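Setting up and running the Salteck hand-held gripper kit for bathroom tasks

Updated April 12, 2026 by Glenys McPhee

This guide covers the Salteck two-hand kit, from opening the case to sending off your first set of recordings. It assumes you have already bought or hired the kit and have an Idetti account to upload to. If you are still choosing between kits, there is a short section near the end on what I liked and what I didn't.

The tasks used here are bathroom ones: putting a drain mat in a sink, moving a cup, wiping a counter. The same steps work for a kitchen or a desk.

What you need

Two Salteck grippers, left and right
The backpack unit and its cable
The head camera and strap
A tablet or phone with the Idetti app
Extension leads, more than you think
A counter or table you can walk up to from the front

The kit comes with one charger. We bought a second in January and would not go back to sharing.

Step 1. Lay out the room

Put the work surface away from the walls so that you can stand in front of it with your elbows free. Keep the things you are going to handle within a forearm's length of the front edge. Anything further back makes you lean, and leaning tips the head camera down too far.

Plug in the power strips before anyone puts a backpack on. Run the leads along the floor away from the side you will stand on, and tape them if you are staying more than a day.

Check the lighting from where you will be working. Shiny tops throw back the ceiling lights, and the app will warn you if the cube markers are washed out. Moving the table by a step usually clears it.

Step 2. Fit the kit

Put the backpack on first and tighten the chest strap. Fit the head camera next, low on the forehead, and look down at the work surface while somebody checks the preview on the tablet. You want the near edge of the surface in the lower half of the picture and both hands in view when your arms are bent.

Pick up the grippers last. Left and right are not the same, and the app will let you start with them swapped. The letter is on the inside of the handle where your palm covers it, a poor place for it. We put a dab of nail varnish on the right one.

Step 3. Calibrate

Open the app and choose New session, then Calibrate. Hold both grippers in front of you with the cube markers facing your head camera and stay still until you hear the tone. Then turn each wrist slowly, left hand first.

If the tone does not come, go through these in order:

Wipe the markers with a dry cloth.
Check that your sleeves are not covering the cubes.
Close the app and open it again.
Swap the backpack battery.

The printed manual tells you to repeat the calibration every 12 recordings. Do this. We tried stretching it and had to throw away most of an afternoon.

Step 4. Do a slow run

Pick one object and one place for it to go. The drain mat is a good first choice for a sink, as it is light and has a clear right and wrong position. Take hold of it by the edge, bring it over the counter and lower it into the basin. Keep the other hand where the head camera can see it, even if it is doing nothing. 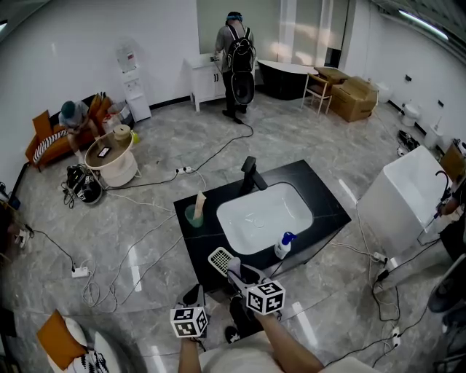
Squeeze the trigger gently. The fingers close in proportion to how far you pull, and new users nearly always pull too hard. With a thin item this bends it, and the fingers then slide off the corner when you let go. Half a pull is enough for anything lighter than a full bottle.

Finish each run by opening both grippers and bringing them back to your sides. The app uses this to mark the end of the recording. If you forget, it carries on until you press Stop and you will have to trim it by hand.

Step 5. Change the layout between runs

Once you can do the task without thinking about it, start moving things. Shift the cup, turn the bottle round, begin with the mat on the other side. Small changes are fine. The app shows a layout counter, and Salteck suggests 21 layouts for a single task before you move on to the next.

When two or more people are recording in the same room, agree on who is using which surface and give each person their own session name. The app does not stop you from using the same name twice, and sorting it out later is slow. 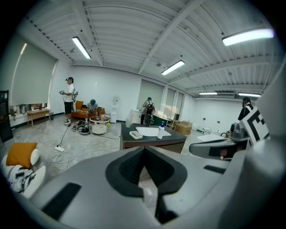 Leave the grippers switched on during short breaks. Starting from cold means calibrating again. For a longer break, switch them off and set them down on their sides with the markers facing up, so that the print does not get scratched.

Step 6. Check and upload

Look through your recordings before you upload. The Idetti checker gives each one a score out of 100, and anything under 86 is sent back to you. Most low scores come from a marker that was hidden for too long, so look at those first. The timeline shows a red bar wherever a marker was lost.

A full set is 200 recordings. Upload over a wired connection if you can. On wireless, leave the tablet on charge with the screen awake – the upload stops when the screen locks.

What I liked and what I didn't

The grippers are comfortable once you stop gripping too tightly, and the fingers hold small flat things better than the Merrick pair we hired before. The head strap is good too. It does not slip when you look down.

The cable is the weak point. It is too short for a tall person and gets caught on chair arms. Porkus sells a longer one that fits, though Salteck will not cover it under the warranty. The app is plain and mostly does its job, but the swapped-hands problem should have been fixed by now.

Replacement fingertips are sold in pairs. Order a spare pair with the kit, as they take a while to arrive.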